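Badenis hand-held gripper: setting the finger gap for small bottles

The Badenis kit ships with the fingers parked at 100 mm. For squat bottles, reduce this to 90 mm before recording.

1. Fit both fingers and tighten the screws evenly.
2. Connect the tool and open the Arruda panel.
3. Enter 90 under Gap and press Store.
4. Lay the bottle on its side on a white surface, cap towards the right finger.
5. Bring the tool down until the bottle sits between the fingers, then close slowly.

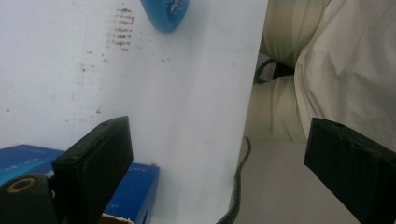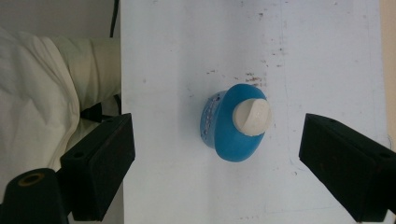

Both views from the tool. Second view: bottle between the open fingers.

If the fingers close unevenly, repeat step 3 and check the screws. The stored value is kept when the tool is switched off. Force stays at the default of 200 unless the bottle slips; the upper limit is 330.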